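Minutes of the staff and management meeting on the sorting cells
Grandton site, upstairs meeting room
May 27, 2023

**Present:** Shuzhen Wan (operations, chair), the dish room leads from both shifts, the packing lead, two members of the maintenance team, the staff representative, the buyer, and the site trainer, who took these minutes.

**Apologies:** the linen manager.

## 1. Minutes of the last meeting

Agreed with one correction. Under item 4, the packing bench that is staying is the one next to the freight elevator. The draft had it by the wash line.

## 2. Where things stand

Shuzhen Wan reported that the first cell is running on the early shift only. It takes clean cutlery from the end of the wash line and puts it into divided trays for the packing bench. The Long contract has been left out of it for now. That customer orders sets in mixed finishes, and the packing lead wants those checked by hand until the error sheet looks better.

The best shift so far was 1,349 pieces. Two people sorting by hand on the same shift normally do almost 2,000. The chair said the plan never depended on the cell matching that figure in the first months, and that it would be judged on whether it can run through breaks and the last hour of the shift, when the wash line backs up.

The early lead said the number was fair but left out the time her people spend on it. Someone has to load the table, clear it when pieces lock together, and swap trays. She asked for that time to be written down separately. Agreed.

## 3. Changes to jobs

The staff representative asked for a plain statement on jobs. The chair gave the following for the minutes:

- No one in the dish room will lose a position or hours as a result of the first cell or the second.
- The two sorting positions on the early shift become one sorting position and one cell attendant position. The late shift stays as it is until August.
- The attendant position is paid at the packing rate, which is higher than the dish room rate.

The representative asked whether that held past August. The chair said she could not promise anything for a third cell, as no third cell has been approved. The representative asked that this answer be recorded in those words, and it has been.

The late lead said several of his people like sorting because it is the one job in the building done sitting down. Two of them have bad knees and were moved there for that reason. If sorting shrinks, the seated work shrinks with it. The chair had not looked at it from that side. She will go through the list of people on adjusted duties with him before any late shift change is posted.

There was some discussion about whether the attendant can sit. Maintenance said yes, there is room for a stool at the front rail, but the attendant is up and down so often that it may not be much use. The early lead confirmed this.

## 4. Training

So far four people have been shown how to stop, clear and restart the cell. The trainer said the sessions went well but were too short, and that most of the questions came afterward, on the floor. People wanted to know what to do when an arm pauses over the tray and does not let go. The answer is to press stop, wait for the arms to settle, and call maintenance if it happens again after a restart. This will go on a card at the cell.

The early lead asked that training be done in paid time and at the start of a shift. She said people had been kept back twice. The chair apologized and agreed.

The packing lead asked for one of his people to be trained as well, so that the bench is not left waiting when the attendant is at lunch. Agreed.

## 5. Equipment and layout

Maintenance went through the setup. The cell has two arms over one white table, with the mixed cutlery put down on the left and the tray on the right.
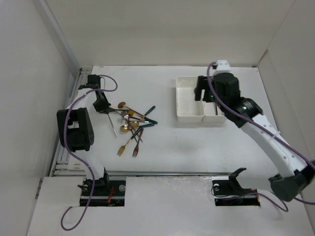 The main trouble is with tangled pieces. Forks catch in each other and the grippers do not always pull them apart. Spreading the load by hand helps, and smaller loads help more. Maintenance suggested no more than 40 pieces at a time. The early lead thought that would mean loading constantly and asked to try it for a week before it becomes the rule. Agreed.

Cables were raised by the late lead, who wanted to know if a sleeve or apron string could catch on one. Maintenance will look at clipping them closer to the arms. Until then, aprons are to be tied at the back and no one reaches over the table while the arms are powered.

Noise is not a problem. The beep that sounds when the cell stops is, according to everyone who works near it. Maintenance can turn it down but would like to keep it loud enough to hear from the wash line.

The buyer has a quote from Pallier for 100 more divided trays. The packing lead asked her to hold off until he has checked that they stack with the old ones. She will wait for his answer.

## 6. Second cell

The second cell is due in August and would go where the old Lisinon drying rack stands. The late lead pointed out that the rack is still used for wooden boards on busy days. Maintenance will find a place for it or say that there isn't one. No date will be posted until this is settled.

## 7. Other business

The floor mat at the packing bench is curling at one corner and has been reported before. Maintenance will replace it.

The staff representative asked for these minutes to go up in the break room as well as out by email, as many people in the dish room do not use the email. Agreed.

## Actions

- Early lead: log loading and clearing time by shift; try the smaller loads for a week.
- Shuzhen Wan and late lead: review adjusted duties before any late shift change.
- Trainer: stop and restart card; longer session for attendants; add one person from packing.
- Maintenance: cables, beep volume, drying rack, floor mat.
- Packing lead: check tray stacking and tell the buyer.

Next meeting to be set once the week of smaller loads is finished.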